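clidik-color-names
A data card for the words shops use when they mean gray

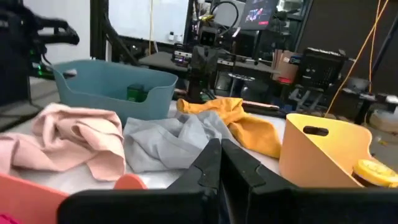 Wendell Pruchnik
Maintainer, data entry, complaints

What this is

A table of color names taken from household linen catalogs, each matched to a plain color word. Pink, gray and mustard get the most rows, having suffered the most at the hands of copywriters. There are 113 distinct names in almost 200 rows. The gap comes from shops reusing a name for a color that would not pass for the first one in any light.

Last updated: 2019-09-08

Sources

Three printed catalogs: Sustham, Cardoso and Nunderby. Nunderby prints on cream paper, so every white in it is a little warm and every gray looks like it needs a nap. I have not corrected for this. Names from product tags are not included, though people keep mailing me tags.

Columns

name: as printed, capitals and all
plain: the word you would use on the phone to your mother
shop: one of the three above
page: catalog page, blank if I lost the page
sure: yes, no, or argued
note: free text, sometimes too free

How the plain word was picked

I looked at the swatch by a window and wrote down a word. A second reader did the same without seeing mine. Where we agreed, sure is yes. Where we disagreed and one of us gave in, it is no. Where neither gave in, it is argued, and plain holds both words with a slash between them. "Harbor Whisper" is gray/green and will stay that way until one of us moves out.

Known problems

"Oatmeal" appears in all three catalogs and means something different in each. Filter by shop before you do anything with it.

Cardoso uses "Natural" for undyed cloth and also for a dyed tan. Both are filed under beige. I am not proud of it.

The June edit changed every "grey" in the plain column to "gray". It also changed it in the name column, which it should not have. Most of those are back to how they were printed. If you find one that isn't, open an issue with the page number.

There are no hex codes. Please stop asking for hex codes. Ink on paper under my window is not a hex code.

Use

Good for: search synonyms, spelling checks, settling what "dusty rose" is.
Bad for: matching curtains.

The file is clidik.csv, comma separated, UTF-8. Names with commas in them are quoted. Sustham sells a towel in "Blush, But Later", so check that your reader handles it.

License

Do what you like with the table. The names belong to whoever is willing to admit to them.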